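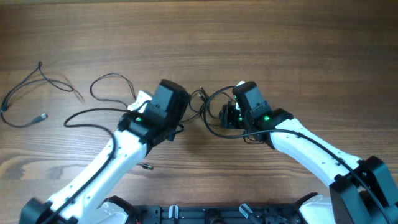 4. Oiling and Care of the Table Top

This section applies to all Pukholm tables supplied with an oiled top. Lacquered tops are covered in Section 5. The top should be oiled before first use and again whenever water no longer beads on the surface.

4.1 Before You Begin

Required items:
Trorus Hard Oil, clear (400 ml can)
Sanding pad, fine
Two lint-free cotton cloths
Protective gloves

The room should be well ventilated and kept below 25 °C during application. Do not oil the top in direct sun or next to a radiator in use.

CAUTION: Cloths soaked with oil can catch fire on their own. Lay used cloths flat outdoors to dry, or place them in a metal container filled with water and close the lid.

4.2 Applying the Oil

1. Wipe the top with a damp cloth and allow it to dry fully.
2. Sand lightly along the grain. Do not sand across the grain or in circles.
3. Remove all dust with a vacuum cleaner and soft brush.
4. Stir the oil. Do not shake the can.
5. Apply a thin coat with a cotton cloth, working in the direction of the grain from one end to the other.
6. Leave the oil on the surface for about 25 minutes.
7. Wipe off all remaining oil with the second cloth. Oil left standing will become sticky.
8. Treat the edges and the underside in the same manner.
9. Repeat steps 4 to 8 once the first coat is dry to the touch.

NOTE: Extension leaves must be oiled at the same time as the main top, including leaves held in storage. 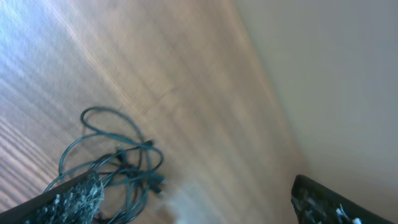

Figure 4-2. Wood grain on a light surface.

4.3 Drying

The table may be used with care after 36 hours. Do not place cloths, mats or hot dishes on the top until the oil has cured in full. Spills during this period must be wiped up at once.

4.4 Differences in Color

Wood is a natural material. Knots, streaks and changes in tone are not considered defects under the Cavalcanti warranty. Tops in the Ullau finish will darken with exposure to daylight. Move objects on the table from time to time so that the color changes evenly.

For the treatment of scratches and water marks, refer to Section 6.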